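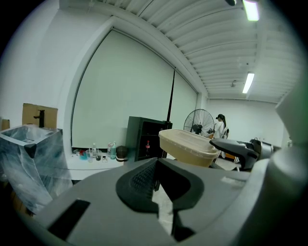 Setting up the room: your questions

Updated July 9, 2026

Questions we get asked over and over about getting a room ready, storing bits and bobs, and looking after new furniture while it's still wrapped. Written between jobs so please forgive the brevity. If yours isn't covered, use the form at the bottom of the Contact page.

GENERAL

What is Tridau?

A small room set-up and storage service. We help people sort out spaces that have to do more than one job — kitchen corner in a meeting room, studio with a sink, hall with a screen at one end and tea things at the other. We plan, unpack, put away, label. We don't do building work.

Do you do plumbing?

No. We'll put a sink cabinet where it's going to live, but connecting it is a job for a plumber. Please book yours before you book us, or at least on the same week.

Do you do electrics?

Also no.

How far ahead do I need to book?

Two weeks is usually fine. November is always busy, lots of halls wanting things finished before the winter bookings start. Ask early if that's you.

Can I be there while you work?

Yes, and it helps. You know which cupboard you reach for first, we don't.

SINK UNITS AND OTHER WRAPPED FURNITURE

My sink cabinet came wrapped in clear film. Should I take it off straight away?

Leave it on until the unit is in its final place and any dusty work is done. Drilling, sanding, painting. Film keeps grit off the basin and stops the doors getting scuffed when people squeeze past with boxes.

How long can the film stay on?

Weeks, fine. Months, not so good. Film left on in a sunny room can go brittle and comes off in little strips, which is a horrible job. If the unit is near a window, hang an old sheet over it.

What's the best way to get it off?

Start at the back bottom corner. Lift, snip with blunt-ended scissors, then peel slowly upwards. No craft knives near the basin please. Go carefully round the tap — the film bunches there and a hard tug can twist the spout.

There's a sticky mark left behind.

Warm water, drop of washing-up liquid, soft cloth. Leave it on for a few minutes before you rub. If that fails, a bit of cooking oil on kitchen roll, then wash again. Try the oil somewhere hidden first, some finishes mark.

Can I use the sink with the wrap still on?

Please don't. Water gets under the film and sits there. Seen a few swollen panels that way.

My basin has a marbled pattern. Is that going to scratch?

Depends what it's made of, so check the leaflet that came with it. As a rule: no scouring pads, no gritty cream cleaner, put a mat down if you wash pans in it.

Black taps — do they show limescale?

Yes. More than chrome, or it looks like more. Wipe dry after use. Once a week go over it with a damp cloth and mild soap. Keep descaler well away unless the maker says it's safe.

CARDBOARD BOXES

Do I have to keep the boxes furniture came in?

Until you've checked everything's there and nothing's cracked, yes. Most shops want the original packing for a return. After that, flatten and recycle.

Where should boxes go while we're unpacking?

Against a wall, behind whatever is already in place, so the walkway stays clear. Not in front of doors. Not on the sink unit, the film is slippery and they slide.

I've got boxes I opened and never finished. Help?

Very common. One box at a time, all the way to empty, then flatten it before you touch the next. Half-empty boxes breed.

Can you take the cardboard away?

Yes, if we did the unpacking. Up to 34 flattened boxes fit in the van. More than that and it's a second trip, which we charge for.

What about the plastic film?

Goes with soft plastics if your shop collects them. Most kerbside bins won't take it. We'll bag it for you but we leave the bag behind.

OPEN SHELF UNITS AND CABINETS

Is an open cabinet better than one with doors?

For a shared room, usually yes. People can see what's in it, so they put things back. For anything you don't want looked at, doors.

Where should it stand?

Plenty of people put it in the middle of the room as a divider. Works well, you can get at it from more than one side if the back is open too. Just make sure it can't tip. A unit that isn't against a wall needs a low heavy load, so bottled drinks and tins at the bottom and nothing much on top.

Dark cabinets — I can never see what's inside.

Use light-coloured tubs. Beige, white, clear, anything pale. Or line the shelf with plain paper. A stick-on battery light does the trick as well, although the batteries always seem to go in the week you need it.

Can I keep drinks in an open cabinet?

Sealed bottles, yes. Small ones are best as they don't hang about half drunk. Keep them out of direct sun and away from heaters. Once opened, in the fridge or down the sink.

How full is too full?

If you've got to move something to reach something, it's too full.

The shelf's wobbling.

Check the floor before you blame the shelf. Fold of card under one foot for now, proper felt pad or adjustable foot later. If it still rocks, empty it and tighten the fixings.

TUBS AND FOOD CONTAINERS

Do you recommend a make of tub?

We use the Cleseo range for most jobs because they stack and you can get lids separately. Any food-safe rectangular tub will do. Rectangular matters more than the name, round ones waste shelf.

Can I store non-food things in food tubs?

Yes. Cables, pens, teabags, spare fuses. Just don't swap back afterwards. Once a tub has had screws in it, it's a screw tub.

Open top or lid?

Open for things used daily. Lid for food, anything dusty, anything that smells.

How do I clean a tub that's gone cloudy or stained?

Bicarb and warm water, left overnight. Tomato stains may never shift completly. If it's scratched inside and used for food, time for a new one.

Do you label the tubs?

Yes, short edge facing out, one word if we can. "Tea" gets read. "Assorted hot drinks and sundries" doesn't.

How many tubs will I need?

Fewer than you think. Sort first, buy after. We've turned up to rooms with 40 new tubs still in their sleeves and nothing to put in most of them.

ROOMS WITH A PROJECTION SCREEN

Can I put a table under the screen?

Yes, a low one. Sit in the furthest-back chair and check nothing on it pokes up into the picture. Low and white looks neat against a white screen but it does show every crumb.

Our table under the screen gets covered in stuff. What can we do?

Give the small things somewhere else to be. Flat surfaces near the front of a room collect whatever people had in their hands. A shallow tray at one end for the things that belong there, remote and so on, and the rest goes to the cabinet at the end of each session. Do it before chairs are put away, otherwise it gets skipped.

Is it safe to have a sink in the same room?

Generally yes. Keep splashes and steam off the screen, so kettle on the side furthest from it. Leave extension leads where they can't get wet. If sockets are close to the basin get an electrician to look.

Can I leave stands or poles in front of the screen?

Best not if the screen gets used. Even a thin one shows as a dark line and people will stare at it all evening. Move it to the side wall, or at the least past the edge of the picture. If it has to stay, wrap something bright round the base so it isn't kicked.

How do I clean the screen?

Soft dry brush or a clean microfibre cloth, top to bottom, barely pressing. No sprays. For a mark that won't budge look up the maker's advice, coatings differ a lot.

PRICES AND VISITS

What does a visit cost?

Depends on the room. Send us a few photos and a rough list and we'll reply with a price. First look is free if you're near one of our regular rounds.

How long does a room take?

A normal-size room with a small kitchen corner takes roughly 3 hours. Longer if everything's still boxed. Longer again if decisions need making.

Do you bring supplies?

Labels, tape, scissors, cloths, bin bags. Tubs only if ordered beforehand.

What's the Horel plan?

Our follow-up visit. We come back after the room has been used for a while and shift anything that isn't working. Usually it's the tea things. Named after the first hall we did.

Is Ondieki the same company?

No, seperate business. They hire out tables and chairs and we often end up on the same jobs. Please send hire questions to them, we can't see their bookings.

Can I cancel?

Yes, up to the day before. On the day we charge for the travel.

Do you work evenings?

Sometimes, for halls and clubs that are in use all day. Say so on the form and give us a choice of dates.

Anything to do before you arrive?

Clear a path from the door. Find the leaflets that came with the furniture. Put anything private away. Leave the film on the sink.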